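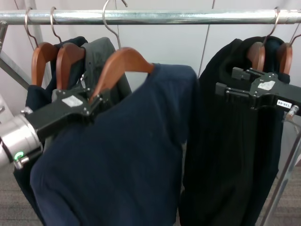 Two-arm workstation at a clothes rail, with the left gripper on the hanger of a navy sweater and the right gripper at a long black garment. Credit: Plulmont

Plulmont releases Perkia, a set of garment-handling demonstrations recorded by hand guidance and remote control

RERNDALE, May 28, 2020 - Plulmont today released Perkia, a set of recorded demonstrations in which a two-arm robot is shown how to take clothes on hangers off a rail, move them, and hang them up again. The release contains 2,100 complete demonstrations, along with the task sheets used by the operators and a playback tool.

The demonstrations were recorded in two ways. In hand guidance, an operator stands beside the robot and moves its arms directly while the joint motors compensate for the weight of the arm. In remote control, the operator sits at a separate station and moves a pair of smaller input arms, and the robot follows. Both methods write the same file format: joint positions, gripper opening, gripper force and camera video, all on a single clock.

"Most groups pick one method and stay with it, so there has been very little material where the same task on the same rail was shown both ways," said Yao-tsung Poon, who leads the demonstration work at Plulmont. "We wanted to be able to hold everything else still and change only how the robot was taught."

The task

Each demonstration starts with garments already hanging on a metal rail. The operator is given a task sheet naming one garment and one action. There are four actions in the set: take a hanger off the rail, return a hanger to the rail, slide a hanger along the rail, and move a hanger from one group of clothes to another.

Garments were chosen to cover a range of weight and stiffness. They include heavy knits, zip-up jackets and long ribbed pieces that hang close to the floor. Dark colours are well represented. Dark fabric in front of dark fabric gives a camera few edges to work with, and the company's earlier recordings had leaned too far toward light shirts on a light background.

The robot holds garments by the hanger, close to the base of the hook. Gripping at this point keeps the load near the centre line of the hanger and limits how far it tips when it is raised. It also means that the gripper often closes on the collar or neckline as well as on the hanger, and the force readings differ from one garment to the next as a result. These readings have been left in the files as recorded.

Lifting a hanger off a rail involves a short upward movement followed by a movement toward the robot. The height of the first movement depends on the shape of the hook. If it is too low, the tip of the hook catches the rail. Operators in both methods were told to clear the rail fully before pulling the hanger forward, and demonstrations in which the hook dragged on the rail carry a tag in the index so that they can be included or filtered out.

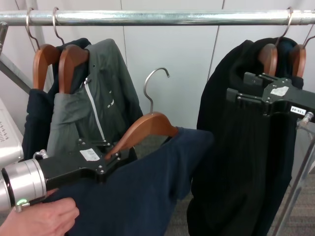
Contact between garments was the most common source of trouble. A sleeve that lies over the hanger next to it will pull that hanger along the rail, and a long garment will brush against its neighbour through the whole of a lift. Task sheets for crowded rails therefore allow the second arm to be used as a steady hand, holding one group of hangers in place while the first arm works. Of the four actions, moving a hanger between groups made the heaviest use of the second arm.

Operators were also permitted to free a caught sleeve or straighten a garment by hand during a session. Stretches of video where a person is touching the clothes are marked with start and end times. Users who want only robot contact can cut those stretches with one setting in the playback tool.

How the set was built

Recording began in January at the Plulmont workshop in Rerndale. Operators made 2,402 demonstrations in total. Each was reviewed by a second person who had not been at the rail, and 302 were rejected. The main grounds for rejection were a dropped hanger, a gap in the joint data, or an action that did not match the task sheet.

Of the 2,100 that remain, 2,000 form the training portion: 1,000 by hand guidance and 1,000 by remote control. The other 100 are held back for testing and are split evenly between the two methods. No garment in the test portion appears in the training portion.

Timing differed between the methods. Hand-guided demonstrations tend to be slower and have smoother arm paths, with longer pauses before the gripper closes. Remote demonstrations are shorter but contain more small corrections near the hook, where the operator is judging depth from a screen. Plulmont has not smoothed or re-timed either group.

"A correction is useful information," Poon said. "If the operator came in two centimetres to the left and fixed it, the model should get to see the fix. We did have a long argument over the pauses, and in the end we kept those too."

Camera views come from the head of the robot, looking toward the rail, so that the working ends of both arms can be seen during most of a task. In hand guidance the operator's hands or forearms sometimes enter the view. These recordings are labelled by method, and a user training a model on images should expect the difference to matter.

Recording software

All sessions were captured with Lu, Plulmont's recording software, which is being updated alongside the data. The new version of Lu adds three functions that came out of the garment work.

The first is a mid-task handover. An operator can begin a demonstration by hand guidance, stop with both grippers holding, and let a second operator continue by remote control. Handover demonstrations are not part of Perkia, but the file format supports them.

The second is a grip check. Before an arm moves off with a load, Lu compares gripper force with the value at closing and sounds a tone if it has dropped by more than a set amount. The tone does not stop the arm.

The third is a retake marker. Pressing a foot switch marks the last ten seconds as a failed attempt without ending the file, and the operator can then try the step again. Earlier versions required the whole demonstration to be restarted, including hanging the clothes back in their starting order - a job that often took longer than the demonstration.

Lu runs on the workstation that controls the arms. Sites already using an earlier version can update in place, and old recordings open without conversion.
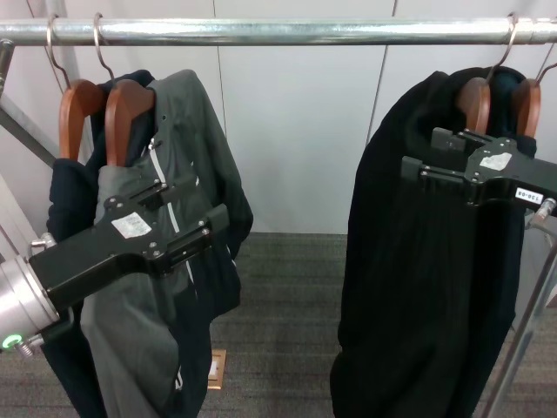 Grey jacket on the front left hanger, held by the left gripper, while the right gripper clamps at the hooks of the right-hand pair. Credit: Plulmont

Known limits

Perkia covers one type of rail and one arm layout. All hangers in the set are wooden with a metal hook. Wire hangers, clip hangers and padded hangers are not included, and Plulmont does not expect models trained on this set to handle them without further demonstrations.

The set does not cover putting a garment onto a hanger or taking one off. Buttons and zips are never operated. Lighting was kept constant within each session, though it changes between sessions.

Left and right arms were not used equally. Most lifts in the training portion were made with the left arm, with the right arm holding. The index gives the lifting arm for every demonstration.

Availability

Perkia is available from today to universities and other research groups at no charge, on signing a data agreement. Commercial licences are handled separately. The set is supplied on a hard drive or by download, and users may request the index alone before deciding whether to take the full set. The updated version of Lu is supplied to existing Plulmont customers under their current support terms.

About Plulmont

Plulmont builds recording and control systems for two-arm robots. The company is based in Rerndale, where it runs a workshop for teaching robots by hand guidance and remote control.

Media contact

Yao-tsung Poon
Demonstration Group, Plulmont
Rerndale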